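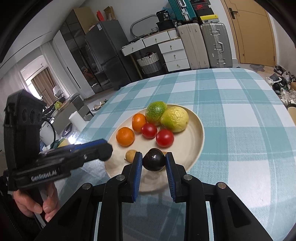
Open fingers either side of a passion fruit at the front of the plate, with a second hand-held gripper to the left.

Building and Setting Up a Pair of Hand-Held Grippers for Use at Home

Ulley Shared Workshop, Guidance Sheet 22
Prepared by Ylva Berge. Revised October 2026.

1. Purpose

This sheet is intended for members who are assembling hand-held grippers from the workshop's Løken parts set and who wish to check them at a kitchen or dining table before recording any work. It covers the fitting of the fingers and pads, the alignment of the linkage, and a short handling exercise using fruit and vegetables. It does not cover mounting the gripper on a robot arm, for which members should consult the separate Vumholm sheet.

Members who have bought a finished gripper may begin at section 4.

2. Parts and tools

Each gripper requires one body, one pair of fingers, one pair of ribbed pads, the linkage arms and the screws supplied in the small bag. The full set is held in the store under shelf number 1211 and must be signed out before it leaves the building.

The following tools are needed:

A small cross-head screwdriver
A 2 mm hex key
A soft cloth
A steel rule
Double-sided tape, if the pads supplied have no adhesive backing

Printed linkage arms should be inspected before assembly. Any arm with a visible split between layers is to be returned to the store and replaced. Stringing left inside the pivot holes can be cleared by hand with a drill bit of the correct size. A powered drill should not be used for this, as the holes are easily made oval.

3. Assembly

Lay the linkage arms on a flat surface in the order in which they will be fitted. The left and right arms are mirror images of each other and will go together the wrong way round without much resistance, so it is worth comparing them with the drawing before the first screw is driven.

Fit the arms to the body and turn each screw until the head just meets the plastic. Open and close the linkage several times. If it moves freely, tighten each screw by a further eighth of a turn. If it becomes stiff at any point, slacken the last screw adjusted and try again. The finished linkage should move under light finger pressure and should show no side play when the tips are pushed gently apart.

Attach the fingers next. With the gripper closed, the tips should meet along their whole length. Hold the gripper up to a window - any gap will show as a line of light. A gap at the tip alone can usually be corrected by loosening the finger, pressing it square and tightening it again.

Wipe the inner faces of the fingers with the cloth and leave them to dry before applying the pads. The ribs on both pads should run in the same direction. Press each pad down firmly and leave the gripper closed overnight with a rubber band around the fingers.

If a camera is to be used, fit its mount last, and confirm that both fingertips are visible in the picture when the gripper is fully open. Cables should be tied back along the body with enough slack for the linkage to move.

4. Preparing the table

Choose a steady table at a comfortable standing height. A patterned cloth is acceptable, provided that it lies flat and does not slide when a plate is pushed. Place a round plate within easy reach and put on it a mixture of items that differ in size, skin and firmness. Passion fruit, lemons, mandarins, tomatoes and small potatoes are all suitable. Wash and dry them first.

Leave the item to be lifted near the front of the plate, where the fingers can pass on either side of it without disturbing the rest.

5. Handling exercise

Hold one gripper in each hand. Bring the first towards the plate with its fingers open, and lower it until the pads are level with the widest part of the item. Close slowly until both pads touch, then squeeze a little more and lift straight up. Hold the item clear of the plate for 2 seconds before setting it down.

Repeat with the other hand. Firm items should be attempted first and tomatoes last. If an item turns as it is lifted, the pads are meeting it above or below its middle. If it slides out at the bottom, check the pads for dust or grease.

Once single lifts are reliable, one gripper may be used to steady the plate while the other takes items from it. Members preparing for the Sunudness recording sessions should be able to clear and refill a plate in this way without dropping anything.

6. Care and return

Wipe the pads with a damp cloth after contact with food and allow them to dry with the fingers open. Do not immerse any part of the gripper in water. Check the linkage screws before each session, as new plastic settles and the screws can work slack.

Worn pads may be exchanged at the store counter. Please bring the old pair.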